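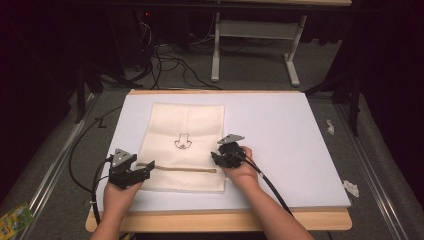

Hand-held grippers over a cloth napkin and a thin stick on a foam board.

Firden has opened orders for its Plallard hand-held gripper kit, offered to laboratories that record manual work with soft goods. The kit is priced at $2,000 and includes 2 grippers – one for each hand – with cables and spare finger pads.
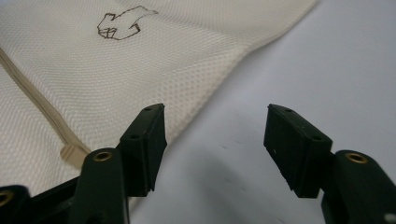 Training takes 45 minutes, according to product manager Kofi Adjei. Nearly 11 laboratories have asked for a trial. Deliveries begin in February.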